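Grakurer Street Pack for driving simulation: a review after one long winter of use
Posted Fri 17 October

I work in a small group that trains a delivery vehicle to find its way through town streets. We do not have the money to send cars out every day with a full set of sensors, so a big part of our examples comes from simulation. For this we have used the Grakurer Street Pack since January. It is a collection of town scenes, plus a recorder which saves what the virtual vehicle sees and what the person at the wheel is doing at the same moment. I want to write down how it was for us, because the reviews I found before buying were mostly about how nice the pictures are, and that was not our question.

What you get

The pack comes as a download with a licence for two workstations. Installing was easy on the first computer and quite unpleasant on the second, where the recorder did not find the steering wheel until I changed the order of starting things. You must start the recorder first, then plug in the wheel, then open the town. The manual has this the other way. I wrote to support and they answered the next day, politely, but the manual is still the same.

There are several towns in the pack. The one we use most is Hernalham, which is a business district with wide streets and many corners. Manolakis is a hilly town with narrow lanes, and we opened it less because our vehicle will not work in such places. You can set the hour of the day, the weather, and how many cars and walkers should appear, including none at all.

Driving for examples

Our way of working is simple. A person sits with the wheel and pedals and drives a route from a list. The recorder saves the camera view, the speed, the steering angle and the brake. At the end of the route you press a button to keep the drive or throw it away. Later the learning system tries to copy what the person did from the camera view only.

My colleague Leanne Blackburn did most of the driving, and she has strong opinions about the pedals. The brake is too soft in the default settings. For the first weeks all our drivers were braking late and then too hard, and the model learned exactly this. We had to throw out 95 drives. After we made the brake curve steeper in the settings file the recordings looked much more like real driving. If you buy this pack, please do this on the first day.

We also learned to write clear instructions for the drivers. "Drive normally" means something different to each person. One stops well before the crosswalk, another goes almost onto the stripes, and both think it is normal. Now we have a page with rules for stopping distance, for speed before a corner and for how to look at a signal that is turned away from you. It took an afternoon and it improved our data more than any option in the software.

How the streets look to a camera

I was careful about this part before buying, as a model can learn strange habits from graphics that are too clean. In Hernalham the buildings are good. The stone has carving, the shops have awnings, and the glass is dark in a believable way. The road surface has a coarse grain and this helps, for in our older software the asphalt was one flat colour and the model treated every spot on a real road like an obstacle.
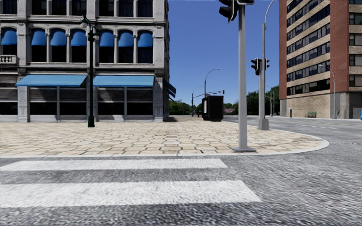
A Hernalham corner with the sky set to clear. Two signal poles, crosswalk stripes and a curb that bends around the plaza.

The corners with a rounded curb were the most useful for us. Where the paving meets the road in a long curve, the model cannot just follow a straight edge, and our first version went too wide there each time. We added more drives with right and left turns at such corners, and the new version holds its lane better. Signals are another good point. They hang at different heights and face different directions, so the system has to learn which one belongs to its own lane. In our early drives it often listened to the wrong one.

What I miss is dirt. The crosswalk paint is white and bright even where thousands of tires would pass. There are no patches in the road and I never found a crooked sign. You can add some wear with a separate tool, but this is sold apart and we did not buy it. We mix in our own real recordings instead, which is more work.

The recorder

For me the recorder is the real reason to buy the pack. It saves everything with one clock, so the steering and the camera view match without any repair from your side. Before this we used Solla, which is cheaper and has a nicer menu, but there the pedals were always a little behind the view. In a slow car park you do not notice it. At a crossing it is bad, as the model sees the red light and the brake comes too late in the data.

We now have 2000 finished drives. The program for looking through them is fine with short lists and becomes very slow with long ones. I split ours into folders by route, and it is bearable. Searching by weather works. Searching by driver does not work if the name has a space in it, so Leanne is "LB" forever.

One more complaint – when you throw a drive away, it is removed at once and there is no way back. I lost a very good one with heavy rain on a Monday evening and I am still a bit angry with myself.

Support and updates

There were two updates in our time. The first one fixed shadows under trees that were jumping when the vehicle moved. The second changed the name of a column in the exported files and did not mention it, so our training script stopped. It is a small thing, but I would like a list of changes with every update. Keep a copy of the old version until you have tested the new one.

Would I buy it again

Yes, for town driving with many crossings and signals. For highways or farm roads I would look somewhere else, the pack has almost nothing for you. My score is 17 out of 20. I took one point for the manual, one for the clean paint and one for the delete button.

If somebody has found a good setting for the wheel vibration, please write it in the comments. Ours is still too strong and it makes a terrible noise on the desk.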